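When the Arm Lets Go: Workshop Tips After a Dropped-Grip Fault

I've been running two-arm toy sorting on a bench for a while now, and last March I finally had the kind of fault that makes you rewrite your habits.
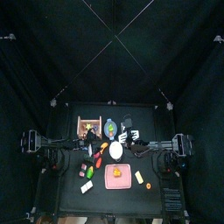

It was the right arm. Halfway through a pick it went limp at the wrist, sagged, and came down knuckles first. No crash, just a sort of tired lean, and then the Zellero controller threw a code 17 and locked everything. The manual says "joint supply low" and leaves you to it (thanks, manual). I spent most of an evening swapping settings before I thought to look at the cable.

So, cable first! Mine had been rubbing in the same spot every time the wrist turned, and under the sleeve one conductor was down to a few strands. Now I run my fingers along the whole bundle before I power up, with the arm switched off and propped. Leave enough slack for the full wrist turn, but not so much that a loop can snag a bowl or a tray on the way past.

Prop the arm before you cut power. I use a block of upholstery foam. Some arms have brakes on every joint and some don't, and the shop floor is a bad place to learn which you own.

Turn the speed down after any repair. I do the first run at 65 percent, hand on the stop button, and I stay there for a full cycle even when it's boring. My stop button used to live behind the monitor — I know, I know — and now it's screwed to the front of the bench where I can slap it without looking.

Soft stuff on the table for testing. Toy food is great for this. If a gripper closes too hard on a play carrot you're out pocket change, and you can see the dents.

Don't clear a code and carry on. I did that twice the same evening and I'm fairly sure it's what finished off the cable. Write the code down, with what the arm was doing when it quit. I keep a pencil on a string for it.

The replacement cable from Falloden was $79 and took roughly an hour to fit, most of it spent hunting for a tiny washer under the bench. Buy two if you can stand it. The spare is in my drawer with a bit of tape on it that says WRIST.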